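The House Rules

Every robot workshop in the country has a laminated sheet on the wall. At Clureck, which builds picking cells out of a former tile showroom in Mundside, the sheet has grown to eleven pages and had to be taken off the wall and put in a binder. The binder is orange. It lives on a shelf above the kettle, where it is consulted mostly by people waiting for the kettle.

I went there in June to read it, having been told it was the best piece of technical writing in the building. The formal risk assessment runs to 128 pages and has, by general agreement, fewer jokes. The binder begins with a rule in capital letters: THE ARM DOES NOT KNOW IT IS YOUR BIRTHDAY. There is a story behind this, and a cake in the story, and I was told most of it.

After that it settles down. Before anyone puts a hand in the bin, the arm is stopped at the button, and a word from the person at the keyboard doesn't count. Speed goes up in steps. Whoever changes the gripper signs the log, including when they change it back to precisely what it was before. Cables get looked at every morning, with the eyes, by a person standing up. 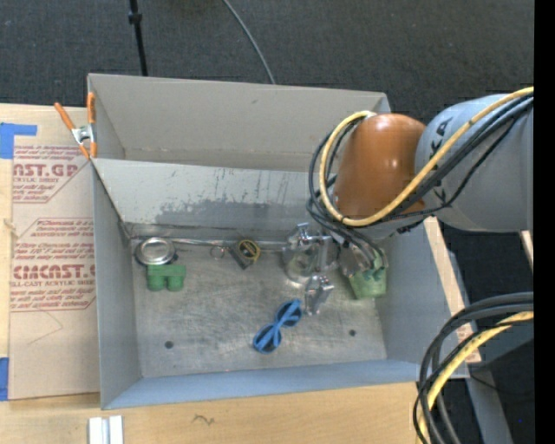 Standards for this sort of work tend to be strong on fences and light on clutter, and it's clutter that fills the middle pages of the binder. What goes in the bin, it says, must be written down before the run and must include things the robot would rather not meet. Shiny things, for a start. A pair of blue sunglasses lying with its temples crossed is a fair example of the breed: two dark round lenses and a pair of folded arms, on a scratched metal floor with a sheen of its own. A tape measure at the back is much better manners. The rule says you may not swap the sunglasses for something easier at four in the afternoon and carry on with the same results sheet. I gather this rule also has a story.

Clureck's test protocol, known as Trosden after the street where it was argued over, asks for 917 picks before a cell can be called ready. I asked why 917. It was 3,000 in the first draft, and then everyone had to sit through it. Every failed pick is logged with a cause, and "robot being a robot" was struck off the list of permitted causes last winter.

The other cell, Aoki, follows the same binder with one extra page. After any emergency stop the operator waits 60 seconds before the restart and uses the time to write down what happened. People grumble about the minute. They also write in it, at length and with feeling, and I spent a happy hour reading the entries while my tea went cold. One says only, "My fault. Mostly the stapler's."

There's a blank page at the end headed Rules We Haven't Needed Yet. Someone has started a line in pencil and rubbed it out.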